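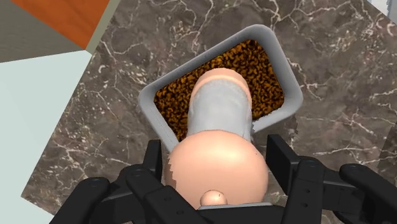
The bottle over the tray, in the simulated kitchen.

December, late evening

Today I finished reading the notes from Skovallow and went through the kitchen runs again. They made 1,000 attempts in simulation, all with a bottle, a tray and the same marble counter. I looked at 200 of them and then my eyes were tired.

I wanted to write down what I think before I talk with Vilho Rissanen tomorrow. He believes that a machine will do our dishes and wipe our table in 3 years. I don't believe it, but my reasons are weaker than they were in summer. The black fingers hold a round, smooth thing, and I remember how many plates I have dropped myself.

What troubles me is the rest of the kitchen. At my home the counter is never so clear. There are crumbs, a sticky jar, the bag from the shop, my daughter's mittens. Shanthi Sultana wrote to me that her group at Prarneva counted 41 small tasks in one ordinary morning, and for most of them she does not know how to write the goal. When is a table clean enough? I could not answer her.

I must also ask Vilho if the brown and orange stuff in the tray behaves like real grains or is only a picture on a surface. I forgot to check this.

Washed the pots by hand. The big one still has a burned spot, I left it with water until morning.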